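About Grivico

We set up desks.

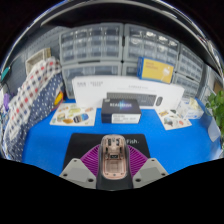

What we do

Grivico supplies and sets up workstations for small offices, schools and training rooms. A customer tells us how many seats they need and what people will be doing in them. We put together the equipment, check it on our own benches, deliver it and set it up. Most orders are for ordinary things: keyboards, mice, mouse pads, monitors, cables and docks. 

We do not make any of the products we supply. We buy them boxed and pass them on boxed, unless the customer wants them unpacked and placed on the desks. About half of our customers want that, and the rest prefer to do it themselves.

How we started

The company was founded by Imre Erdős and Aranka Kovács, who had worked together in the purchasing office at Borbély. Part of their job there was to furnish new desks when a department moved. Orders came in from several suppliers, the boxes were stacked in a hallway, and it could take weeks to find out that a keyboard had the wrong layout. They began doing the same work for other firms on the side and left Borbély in June of the following year.

The first large order was for Fludon, which was opening a call center and needed 362 seats. It took longer than we had quoted. We changed our checking procedure afterward and still use the version written then, with small additions. Fludon is still a customer.

The workbench

Every order passes over a workbench before it leaves. The benches have blue tops. A mouse pad stays out on the bench, and the product boxes are set behind it with their fronts showing so the name and picture can be compared with the order. Keyboard and mouse sets come in wide, flat cartons, which we stand on the long edge to save room. Smaller boxes go in front of them.

We read the label on each box against the packing list. If the outer box is damaged, it is opened and the contents are looked at. If it is not damaged, the seal is left alone unless the order includes setup.

Printed sheets also cross the bench. Some of our school customers use illustrated sheets on the desks, with small colored pictures of food and other everyday things for language and vocabulary lessons. We lay them flat and pack them last, on top, inside a cardboard folder.

Who works here

There are seven of us. Imre Erdős runs the company and prepares quotes. Aranka Kovács is in charge of purchasing and deals with returns. Zihan Long manages the bench area and wrote most of the packing instructions. Ákos Boros and Damián Contreras make deliveries and do the setup work at customer sites. Two part-time packers join the bench in the busy months before the school year.

Where we work

Our office and storeroom are in the Zedthorpe building, on the ground floor, with the loading door at the rear. The storeroom holds up to 1,000 boxed items. We keep common keyboards and mice in stock and order everything else as needed. Customers may pick up small orders at the office if they call first.

Orders and returns

Quotes are free and stay valid for one month. Please include the number of seats, the keyboard language and any items you already own, so that we do not quote for them twice. Unopened items can be returned in their original boxes with the packing list. Items we have unpacked and set up can be exchanged if they are faulty.

Setup visits usually begin at 8 a.m. and we ask that desks be cleared before we arrive. We take the empty cartons away with us unless you want to keep them.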